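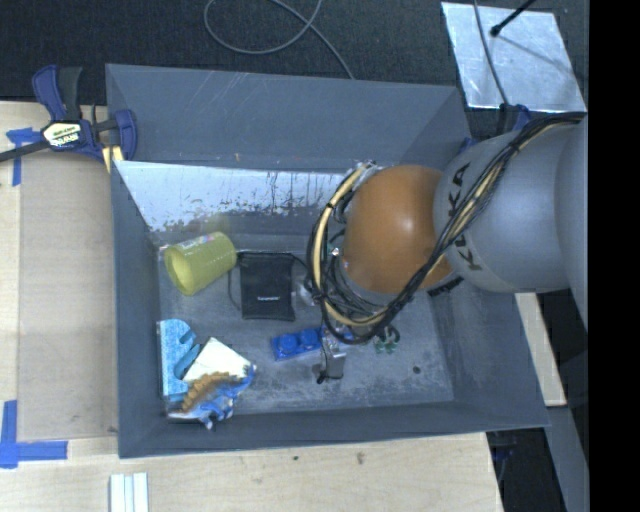
Choosing a first bike: notes for the evening talk, Mimcombe library

Start with the Zaltska brochure. Read the line out loud: "one bike for every road you'll ever ride." Wait. Ask who owns a bike they were told would do everything. Ask where it is now. Mine is behind the water heater.

Point of tonight: I don't sell bikes, I've bought too many of them, and I want to go through what the sales copy says and what I'd ask before paying.

1. The word "commuter"

It means whatever the shop needs it to mean. On the Sperling it means fenders and a rack. On the Zaltska it means flat handlebars and a higher price than the same bike without the word. Ask what comes bolted on. If the rack is extra, the fenders are extra and the lights are extra, add it up before you compare.

The Sperling was 852 dollars when I priced it, with everything on. The Zaltska looked cheaper until I got to the second page of the order form.

2. Suspension forks

I'll get pushback here, Detlef Teuber especially. Let him talk, then move on.

Cheap suspension is heavy and it wears out. On pavement, a wider tire at a lower pressure does most of what people want from it. Detlef says his wrists feel better with the fork. Fine. He also changed his tires the same week, and I don't know how he tells which one did it. Neither does he.

3. Gears

More gears is an easy thing to print on a tag. What you want to know is how low the lowest one goes. Mimcombe has the hill up past the school and that's the only test I care about. Ida Reuter rides it on a 7-speed with groceries. I have seen people walk up it with three times as many.

(If someone asks about belt drive: I like the quiet, I don't like the price of the parts. Keep it short.)

4. Geometry

"Relaxed," "confident," "playful." I don't know what a playful head tube is. Sit on the bike. Ride it for longer than a lap of the parking lot. If your hands go numb or your neck aches, the adjective didn't help you.

Stem height can be changed a little. Frame size can't. A shop that says "you'll grow into it" to an adult wants that frame off the floor.

5. The Stesorum test rides

Qiuyue Shen is going to bring this up, so get there first. Stesorum lets you keep a bike for 4 days and bring it back. I think it's a decent offer. I also think most people don't bring it back because they've already told everyone at work about it. Take it home, ride your real route at your real hour, with your real bag. Try it in December if you plan to ride in December.

6. Used bikes

Slow down for this part, Amnuay Ongart asked for it.

Check the chain, the rims, the cracks near the welds. Spin both wheels. Squeeze both brakes hard. "Only ridden twice" tells you nothing about where it was kept. Have 2 prices in your head, the one you'd like and the one where you walk.

Questions. Sewwandi Chowdhury has the sign-up sheet for the repair evening. Pens are in the blue folder.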